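Celerden Community Help > Clubs, Schools & Outings > Visits and demos

Open day with a robot arm doing jacket zippers, what do I need to sort out beforehand?

Posted Jul 16, 2026 by drovar_parent
Tags: open day, demo, robot arm, kids, clothing

Hi all, in a rush so sorry for the mess. Our makerspace (Drovar, the one behind the tile store, not the Drovar in the mall) is having its open day and I've been handed the robot corner. I did not ask for the robot corner. I normally do the sewing machines and that's probably why they thought of me, because the demo is clothes.

What it is: one arm, two-finger gripper, little camera down at the wrist, jacket on a table, and the thing works on the zipper. The wrist camera goes up on a big screen so people at the back can see. The arm belongs to the Idham people who share the upstairs with us, they run it, I'm just supposed to do the talking and the crowd and the "stuff". Nobody has said what the stuff is.

I went to a demo of theirs in January and it was ok but there were long gaps. Someone would hit stop, put the jacket back flat, start again, and the room just sort of drifted off to the snacks. Also half the people couldn't tell what it was meant to be doing. A guy next to me thought it was folding.

Questions:

How do I lay out the jacket so it has a decent chance? Is there a kind of jacket that's better? I can get anything from the donation rack.

How close can people stand? There will be small kids. I've been told up to 100 people through the day, not all at once.

How long should one go be before people get bored?

What do I say while it's failing. Because it will fail.

Also do I need somthing special for the screen or is a TV fine.

Thanks, will check back tonight

2 of 3 replies marked helpful

---

Reply from bayu_o (helpful, accepted by poster)

Bayu Osman here, I've done the talking at the Derese spring visits for a while, same sort of setup, arm on a table and soft stuff. Typing between things so this will be choppy.

Jacket first. Contrast. Go dark jacket, white zipper, or the other way. The audience is looking at a TV from across a room, and black zip on black nylon is just mush on the screen. Big chunky plastic teeth over fine metal ones. Something on the pull too, a cord or a tag, gives fingers more to get hold of and gives people something to follow with their eyes. Light lining is nice because once the zip is open even a bit, everybody sees it.

Use the same jacket all day. Have a second one the same if the rack has it. Do not swap to a totally different coat at lunch because somebody's kid wants to see theirs done. They will ask. Say no, or say "at the end", and then ask the operators first, not in front of the kid.

Start position. Don't iron it flat and perfect, people think it's rigged. But don't throw it down in a ball either. What we do is zipper side up, zip running straight away from the arm, slider halfway, so there's a closed part and an open part. Sleeves out of the way. Then leave whatever wrinkles are there.
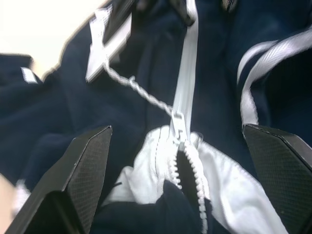
Halfway also saves you the worst bit, which is getting the two ends joined at the bottom. That's hard. My 6 yr old nephew still can't do it and he has ten fingers. Ask your Idham people straight out what part they are showing: pulling the slider up, pulling it down, or the whole job from two loose ends. Get the answer in a sentence and then write that sentence on a big sheet of paper and stick it next to the screen. "The arm is trying to close this zipper." Fixes your folding guy.

Loose straps and drawstrings, tuck them or ask the operator. We had one catch a finger and drag the whole coat sideways and then the rest of the go was spent on that. Some crews leave them on purpose, up to them.

Distance. Not my call and not yours. The people running the arm tell you the line, you tape the line on the floor, you stand on it. Tape at kid height as well if you have chairs to string it between, they don't look at floors. One person on the stop button who is NOT the person talking. If Idham only send one person, go get a second. If they tell you the tape is too close after you taped it, re-tape it, don't argue, I've seen that argument.

Nobody reaches in while it's powered. Resetting the jacket is the operator's job. You will want to help by straightening the collar. Don't.

Length. We run 3 goes, then a talk-through, then a break. Tell them at the start it's 3. If people know how many there are they stay. The drifting you saw was most likely because they couldn't tell if it was over.

When it misses. Say what you see. "Fingers came down next to the slider, not on it." "It's got fabric as well as the tab." That's all. You don't need to know why. Then turn to the operator and ask them why, they love that and it fills the reset time. Don't do the "oh poor robot" voice, ours got complaints lol, well, one complaint.

Don't promise it'll work "this time". Just don't.

Things to hand round during resets: the spare jacket, so people can try the zip themselves with two fingers of one hand. That's the best bit of our whole session, adults go quiet. Thumb and one finger, other hand behind your back. Get them to do it BEFORE the first go if you can, then they watch diferently.

Screen. TV is fine. Put it so people can see the TV and the arm without turning their heads, not on the opposite wall. The wrist view swings about when the arm moves and some folks get a bit queasy, so if there's a second view from the side put that up too, smaller. Check the cable length the day before. Check it again. Turn off whatever makes the TV go to sleep.

Lights: close the blinds on the sun side. Ask Idham, but ours wanted it the same all day, and a patch of sun crawling over the table at 2 gave them trouble.

Signs you need: what it's doing (the sentence), times of the next goes, please stay behind the tape. I'd skip the long poster about how it all works. Ours had a lot of words and I never once saw a person finish it.

Ok got to go, ask if anything isn't clear

 > drovar_parent: this is gold thank you. asked them, it's "close the zipper from half way up". two people coming so one on the button. Do you fasten the jacket down at all??

 > bayu_o: We don't, some do, clip at the hem to the table edge. If they clip it say so out loud, someone will spot it and then that's all they talk about. Ask them not me

 > drovar_parent: ok will ask. found a good navy one w a white zip on the rack, and a twin nearly, one size up

 > bayu_o: one size up is fine for handing round. keep the smaller one on the table, less cloth to flop about

---

Reply from tessellate44 (helpful)

Only went to one of these as a visitor so take it for what it is. It was at a library.

What I'd have liked: somewhere to sit. Somewhere to put my coat, which sounds dumb, but it was a clothes demo and everyone was stood there holding coats, and kids kept trying to throw theirs on the table.

Also a person at the door saying "next one starts in 2 minutes" so I didn't walk in during the middle. And more time for questions, less intro. The lady did a long intro on the history of robots and we'd all come to see the arm. The kids asked better questions than the grown ups. Mine wanted to know does it feel the zipper or only see it, and the operator guy gave a really good answer, wish I'd written it down. Might be worth having that one ready because I bet it comes up again.

Noise. It was quieter than I expected and the room echo was worse than the robot. If you have a mic use it.

Oh and if you're filming visitors, put a sign up at the door. They didn't and a couple of parents were annoyed.

 > drovar_parent: coat rail, yes!! we have one, never would of thought of it

---

Reply from gizmo_len

Just buy one for the club, saw a arm online for 2000 and you could do this every weekend. You dont need other people for it. Zippers are easy anyway, should do shoelaces thats what people want to see

 > bayu_o: please don't start with shoelaces

 > tessellate44: the question was about the open day

 > gizmo_len: ok just saying

---

Thread status: answered. Related: "Makerspace open day, how many tables?" / "TV keeps sleeping during slideshow" / "Celerden hall booking, who has the key for upstairs"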